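**Protokoll Kartenausgabe und Empfang, Haus Bradstead**

Donnerstag, 6. April 2023, Besprechungsraum im Erdgeschoss
Beginn 9 Uhr, Leitung und Protokoll: R. Ragnarsson
Anwesend: Empfang, Verwaltung, Einkauf. Entschuldigt: Buchhaltung

**1. Letztes Protokoll**
Ohne Änderungen angenommen. Der Punkt Schlüsselkasten bleibt offen, Stougaard hat noch kein Angebot geschickt.

**2. Aufbewahrung der Karten**
Die Karten lagen bisher in der Schublade unter der Theke, zusammen mit Stiften und Quittungsblöcken. Der Empfang möchte sie getrennt haben. Beschlossen: Karten kommen in den orangebraunen Kunststoffbehälter und werden darin hochkant gestellt, von links beginnend. Die rechte Seite bleibt für Rückläufer frei. Sonst kommt nichts hinein, auch keine Büroklammern.

Der Einkauf fragt, ob ein Deckel nötig ist. Vorerst nein. Abends wird der Behälter in den Schrank im Büro gestellt.

**3. Nummernliste**
Für die Karten mit dem Diamantmotiv gilt die aufgedruckte Nummer. Sie steht seitlich und muss vollständig in die Liste übernommen werden, z. B. NO.88888831. Abkürzungen auf die letzten zwei Ziffern haben im November zu Verwechslungen geführt. In der alten Liste fehlen 37 Einträge. Die Verwaltung trägt sie nach.

**4. Nachbestellung**
Zomesen liefert erst ab 100 Stück. Zustari nimmt kleinere Mengen an, braucht aber etwa 11 Werktage. Der Einkauf holt beide Preise schriftlich ein. Bis dahin keine Bestellung.

**5. Verschiedenes**
- Die Theke wird morgens vor der Öffnung abgewischt, Zuständigkeit wie bisher.
- Verlorene Karten werden am selben Tag gesperrt. Der Ersatz wird in der Spalte Bemerkung notiert.
- Der Drucker im Büro zieht wieder schief ein. Verwaltung meldet es.

Nächster Termin nach Absprache.
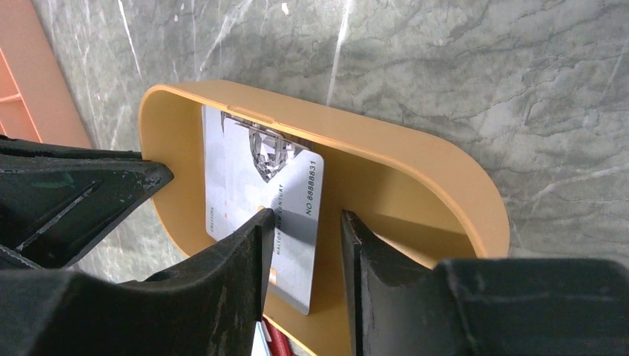
*Ragnheiður Ragnarsson*

Einwände gegen das Protokoll bitte schriftlich an die Verwaltung. Die Nummernliste liegt im Büro aus.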